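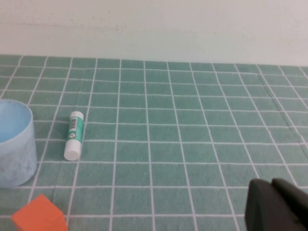

The grid cloth on cell 2, seen from the wrist camera, with the glue stick, the blue container and the orange block.

About us

Skokcombe is a small workshop that sets up and looks after robot arms for schools, colleges and training rooms. We do not build the arms. We fix them to the table, we put the camera and the gripper in their right place, and we come back when something has moved or is worn.

The company was started by Nuria Seyoum, who before this repaired packing machines for many years. She is still the person who answers the telephone in the morning. Her first arm was bought second-hand, with a gripper that closed only on one side, and the notes she wrote while repairing it became the first page of our service book. We still use that page, although the language has been corrected several times.

How we look after a cell

In our workshop we keep two cells, called Zimov and Brophy. Zimov is cell 1 and is used for the training of our customers. Brophy is cell 2, and all new procedures are tried on it before they go into the service book. Most visitors ask to see Brophy, so we explain here how it is kept.

The cloth comes first. It is green with thin white lines, and the lines are what we use to judge if the camera is straight. The cloth is laid with its far edge along the wall and smoothed by hand from the middle to the sides. A fold that crosses the lines must be pressed out before any measuring is done, and if it does not go away we note its position and keep our test points on the flat part. We never use tape on the top side of the cloth.

After the cloth we check the camera. The screws at the wrist are tightened by hand and then with the small key, and the lens is cleaned with a dry cloth only. The arm goes to its home position and we save one view. This view is compared with the one from the last visit. When the white lines do not fall in the same place, the camera has turned or the table has been pushed, and we must find out which of them it was. In a classroom it is nearly always the table.

The gripper is third. We open and close it 9 times with nothing between the fingers and listen. Then it takes test objects from the cloth. These are ordinary things: a glue stick, a plastic container, a coloured block. The glue stick is the most difficult of them, and a finger with a worn surface will often let it turn. The block is easy, and we use it to see if both fingers arrive together. Fingers are changed in pairs, also when only one of them is damaged.

At the end we write everything in the log of the cell, with the name of the person who did the work. The log of Brophy reached line 2000 in May, and the last entry at the time of writing this page is 2269. Customers receive a copy of their own log after each visit.

What we offer

Installation of one arm on your own table, with cloth, camera and gripper. A service visit each term. Repair of grippers sent to us by post (please take out the fingers and pack them separately, and put your name inside the box). Training for teachers and technicians, in our workshop or at your school. We also take over cells which were installed by another company, but then we ask to see the cell first.

Spare fingers, cloths and camera screws are kept in our store in Kemuslow, and orders are packed there also.

Visits

You are welcome to visit the workshop, please write to us before. The next open afternoon is on Mon 23 November. Nuria will show the complete check on Brophy from the cloth to the log, and you may bring a gripper with you if it gives you trouble.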